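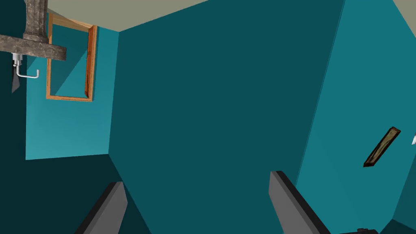
Figure 6. Wrist view in the bathroom scene, gripper open and empty.

6. Recording your first examples in the bathroom scene

By now you have Onach running and both hand controllers paired, so the dull part is behind you. In this section you'll record a few practice runs in the simulated bathroom that comes with the Clornavham scene pack. Please take your time with it -- the model learns from whatever you give it, hesitations and all.

1. Open the scene list and choose Bathroom, Narrow. Wait for the walls and fixtures to finish loading.

2. Switch to the wrist view and gently turn your controller. If the fingers stay still while the room moves around them, the view is set up properly.

3. Open and close the gripper twice, then leave it open. Every run should begin this way.

4. Switch to the body view and press Home to bring both arms forward.

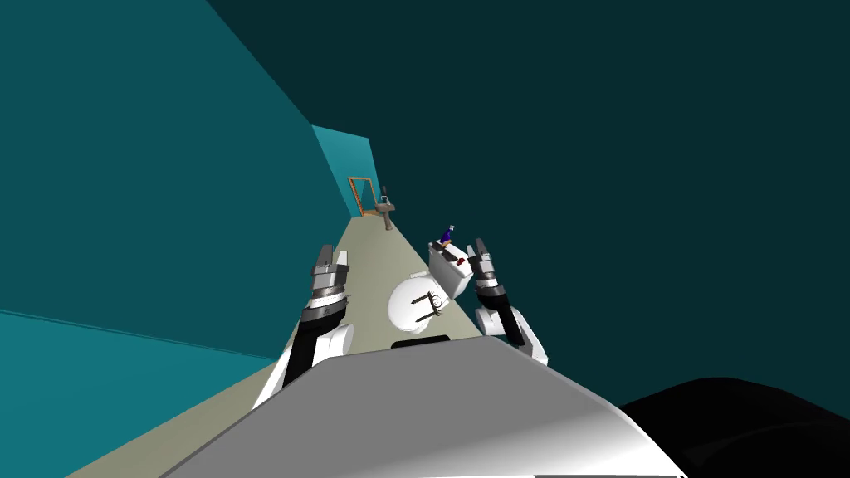
5. Pick the arm you mean to use before you press Record. For the blue bottle on the toilet tank we like the right arm, with the left one parked where it is, but you are welcome to record a second batch the other way around.

6. Press Record, reach for the bottle at an easy pace, close the fingers, and lift. Hold for a moment, then press Stop.

7. Mark the run Keep or Discard. A fumble that you recover from is well worth keeping, so don't be too hard on yourself!

Note: The Jina starter set holds 1606 runs, and 112 of them come from this scene. Have a look at a few if you'd like a feel for the pace.

Caution: Don't change the scene lighting partway through a batch. Save the batch first and start a new one, or the labels will no longer match the pictures.

8. When you're finished, choose Save Batch and give it a name you'll recognize later. Onach adds the run numbers for you.

If saving stops with error 910, the drive is full. Free up some space and choose Save Batch again before closing the window.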